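Runholm Class Notes, data card
v2, still rough

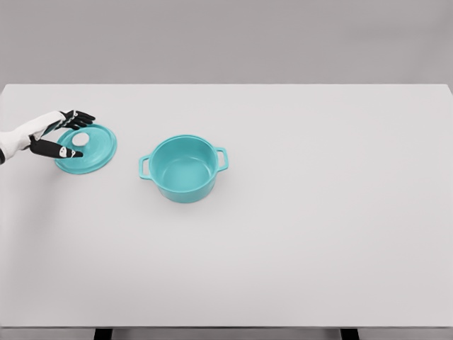 Runholm is a text dataset of class notes from martial arts schools. Warm-ups, drills, forms, sparring rounds, who led what (role only, no names). More than 2,000 notes from 43 schools, mostly karate and taekwondo, some judo. One row per class. If you want to try the tagger before pulling everything, give it a line it has never seen, like "turquoise pot on a white table, lid off to the side". Should come back as no_drill. If it comes back as a kick, your label file is out of date.

Files
notes.csv - the notes, one per row
labels.csv - drill labels, joined on note_id
belts.csv - belt order per school, needed becuase green is not the same rank everywhere
old/ - v1, keep out of training

Columns in notes.csv
note_id, school_id, style, age_group, minutes, text
age_group is kids, teens, adults or mixed. Blank means the school didn't say.
minutes is planned length. Classes run over, we don't track it.

Where it came from
Two batches. Trustberg batch was typed by instructors after class. Moynihan batch was scanned from paper notebooks and cleaned by hand, so spelling of Japanese and Korean terms is all over the place. Did not normalize. Mae geri, maegeri, front kick all appear, labels.csv maps them to one tag.

Known problems
- kids classes way over represented
- judo throws labeled thinner than strikes
- Brikwood school switched belt systems partway thru, use the 2 rows in belts.csv and match on note_id range
- some notes just say "same as last time". Left in.

Not for
Grading students. Injury stats, there's nothing medical in the notes. Ranking schools against each other.

Splits
By school, not by note. Please keep it that way, instructors repeat themselves a lot and a random split leaks.

To do
fix judo labels
redo the August scans, bottom lines are missing on a few pages
license text for the Moynihan batch, ask before redistributing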